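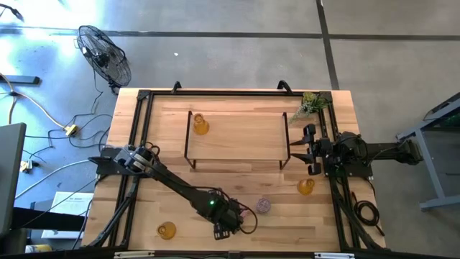

**Ticket 643: left arm lags during hand-guided demos**

Status: open
Cell: Gethin
Task: cups to rack, both arms

**Reported**
When the operator moves the left leader arm quickly, the left follower arrives late and overshoots. The right arm tracks normally. Demo 42 was the first one rejected by the Kekik checker, with a joint error on the left wrist.

**Tried so far**

- Re-zeroed both pairs of arms. No change.
- Swapped the left and right leaders. The lag stayed on the left follower, so the leader is fine.
- Dropped the control rate to 200 Hz. Less overshoot, but the gripper closes late and tips the amber cups.
- Replaced the left data cable and routed the new one along the long link. Lag gone at slow speed, still there when reaching across to the rack.

**Log, 14:10**

```
left_wrist: packet timeout
left_wrist: resend ok
```

Same two lines repeat 438 times in one session. None for the right arm.

**Next**
Try the spare wrist motor from Ernine. Until then, please record slowly on the left and use the right arm for the cup on the rack. Don't send any left-arm demos to Wanumari for training.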